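Workshop notebook, Rolitham

Thursday, April 26, 2018

A slow, pleasant sort of day, and most of it spent on glue. I want to get all this down while it is fresh, as I know perfectly well that by May I shall have forgotten which pot was which and will be asking everyone else.

We are still trying to settle on a paste for the spine linings of the Edau ledgers. For anyone joining the notebook at this page, these are the parish account books with the tight backs, where the old animal glue has gone to brown sugar and comes away in crumbs if you so much as open the boards. Wheat starch is the obvious thing, and I have been fond of it for years, but it does take its time, and with 43 volumes still on the shelf I did think it only fair to give the Rennie mix a proper run alongside it.

So, the wheat starch first. One part to five of water, soaked overnight (I set it going before I locked up yesterday, and was rather proud of myself for remembering), then cooked gently for forty minutes with a great deal of stirring. It went through its usual stages: milk, then custard, then that lovely glassy look when it is nearly there. Sieved it twice through the horsehair once cool. There was a lump or two the first time round, which I put down to answering the telephone.

The Rennie mix is the same starch with a little methylcellulose stirred in at the end. It brushes out beautifully, I must say, much more slip to it, and you can nudge the lining about for a good minute before it takes hold. The trouble came with the second layer, when the first one shifted under the bone folder and I had to peel the lot off and start again. I may simply have been impatient. Will try again with a longer wait between layers, and with the window shut this time, for the draught off the yard does the edges no good at all. 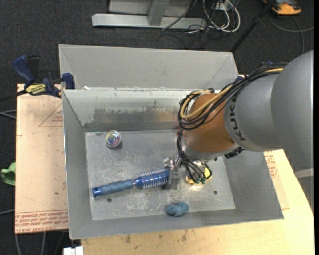 Bench notes, Rolitham bindery
Written up by the ledger bench

After lunch I turned to ledger 816, the fat one with the water stain. The sewing is sound, much sounder than it looks, and I don't see any case for taking it down. Somebody in the past has run a strip of newspaper up the spine as a lining, and you can still read a piece of an advertisement for seed potatoes. I lifted it with a poultice of the wheat starch, left on for ten minutes under a bit of polyester film, and it came up in one long piece, to my great delight. It is drying between blotters in the small press. Please don't throw it away! I should like it to go back with the book in a folded wallet.

The old glue underneath wanted a second poultice, and then a third along the tail, where it was thickest. I used the blunt spatula all the way through and let the damp do the work. The folds are a little tender at the last gathering, so I have put a guard of thin Japanese tissue on the outside of it and left the rest well alone.

A word on the tissue while I think of it. The Skandis roll is nearly finished, and the new one is a shade warmer than the last. It will not matter a bit under the linings, but it would show on a leaf repair, so I have written "spines only" on the end of the new roll in pencil. What remains of the old one is in the top drawer with the silk, to be kept for page edges.

I also weighed down the test strips from Monday. These are the 60 gram paper pasted to scraps of linen, wheat starch on the left and Rennie on the right, and I have stood the dictionary on top of them for want of anything better. Peel test when they have had a full week.

To do next: cut linings for the next few volumes, and mind the grain. Ask about more blotting paper. Wash the horsehair sieve again, as I only rinsed it. Ledger 529 is next in the queue and has a loose front board, so carry it flat and with both hands.

Wheat starch left over is in the blue-lidded jar in the fridge, good until the weekend.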